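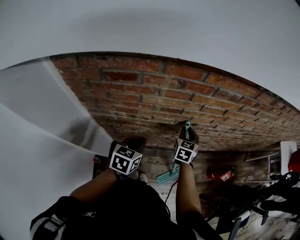 Bare brick makes a good-looking wall, but it needs its own kind of cleaning.

Looking After an Exposed Brick Wall Indoors

Brick sheds. Even a sound wall will drop a little grit on the floor, and an old one with soft mortar can leave a red line along the baseboard every few days. Most of the work is dusting, and most of the damage people do comes from using too much water.

Dusting

Use the soft brush on your vacuum and start at the top. Go along the mortar lines first, then over the faces of the bricks. Twice a year is enough in a bedroom. In a kitchen, do it every month or grease will hold the dust in place and you will have to wash it off.

Feather dusters catch on the rough edges and leave bits behind. An old paintbrush, 2 or 3 inches wide, does a better job in the corners.

Washing

Vacuum before you wash. Mix a squirt of dish soap into a bucket of warm water, and fill a spray bottle with plain water. Mist a patch about a yard square so the brick doesn't drink up the soap, then scrub lightly with a nylon brush. Wipe with a clean damp cloth, change the water when it turns pink, and move on to the next patch. Leave a window open overnight.

Don't use a wire brush. It scratches the face of the brick, and the bits of steel left behind will rust. Keep vinegar off old mortar too. Lime mortar and acid do not get along.

White powder

The white bloom you sometimes see is salt carried out by moisture. Brush it off dry and vacuum it up. If you wash it, the salt dissolves, soaks back in and comes out again a week later. If it keeps returning in the same place, look for the water – a gutter, a leaking pipe, soil piled against the outside.

Loose mortar

Run a thumbnail along the joint. A little sand is normal. If it crumbles deeper than a quarter inch, that joint needs repointing. Match the new mortar to the old; hard modern cement in a soft old wall can crack the bricks. Shanti Tiwari wrote in to say she did a hallway with ready-mixed lime mortar and a narrow pointing trowel, and that keeping the joints damp for a few days was the tedious part.

Sealing

A sealer cuts down on grit and makes splashes easier to wipe. Pick a breathable, water-based one in a matte finish and try it behind a piece of furniture first, as some will darken the color. Never seal a wall that is still showing white powder.

Hanging things

Brick clips grip the top and bottom edges of a single brick and need no hole. They only work where the mortar sits back from the face. For anything heavy, drill with a masonry bit and use a sleeve anchor. Opinions differ on whether to drill the brick or the joint. I drill the joint for pictures – a hole in mortar is easy to fill – and the brick for shelves.

Hold the vacuum hose just under the bit while you drill, or tape an open envelope to the wall below it.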